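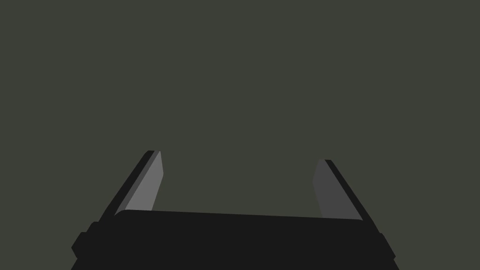

The Open Day at Bozkurt

Visitors to the Prusex works at Bozkurt were requested to assemble in the front hall and to remain there until called. The notice had been posted in February, and it gave the order of the day in full: a welcome, a film, a demonstration, and tea. Thirty chairs had been set out before the large screen. Thirty visitors had been admitted. The guide wore a gray jacket and read from a card.

"The company thanks you for your interest," the guide said. "You will now see the Bromis hand as the Bromis hand sees itself."

The screen turned green. At the bottom of it were the two fingers, standing open, with nothing between them.

A woman in the second row asked what the hand was going to pick up. The guide consulted the card and replied that the program had been prepared by the office at Cirkatley, and that the object would be supplied in due course.

"Is it a real hand?" asked a boy of school age.

"There is a real hand in Hall 4," said the guide. "This is the model on which its lessons are given. The company makes no distinction between the two for purposes of training."

The visitors waited. A man near the door observed that he had worked in Hall 4 for 22 years, on the sorting line, and that in his time the lessons had been given by the person at the next bench. The guide thanked him for his remark and wrote it down on the back of the card, in accordance with the instructions for remarks.

"Where is it looking?" the boy asked.

"Forward," said the guide.

"There isn't anything there."

The man near the door came down the aisle and stood beside the boy's chair. He held up his own right hand, with the thumb and first finger apart, and closed one eye. The boy did the same. Presently the woman in the second row raised her hand also — she appeared to be measuring the distance to the screen.

The guide looked to the card, which contained no direction on the matter, and then to the clock. Tea was to be served in the canteen. The guide put the card away, held up two fingers, and looked between them at the green.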